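An Afternoon at the Gallik Open House, Fleltorstead

I had been meaning to get over to Gallik ever since my sister came home raving about their closets, and in July I finally made the drive to Fleltorstead (with a stop for pie in Jokungate, which I do recommend). They open the whole workroom to visitors once a year, and you can wander from one set of shelves to the next and try your hand at whatever is on them, which I loved!

Our guide was Milan Aerts, a patient man with a very soft voice, and he spent a good half hour with us on T-shirts alone. He likes to smooth a shirt flat on the shelf before making the first fold, pulling gently at the hem until the sides are even.

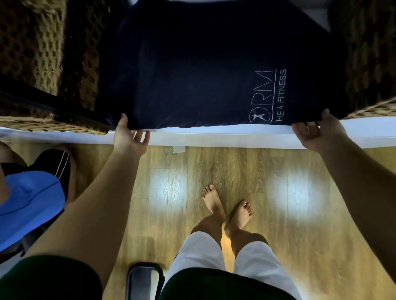 Page last changed: July, 9:40 a.m.

The navy one with the white fitness lettering was my favorite of the bunch, and I do like a dark shirt against a white shelf with wicker baskets on either side. I came home wanting baskets for every room in the house. The shop by the door sells them in 6 sizes, and I stood there far too long trying to remember how deep my linen shelf is (measure before you go!).

After that we had coffee and moved on to bedding in the Ďurica room, where I finally learned to fold a fitted sheet, more or less. Parking is behind the building, and the coffee is free until four.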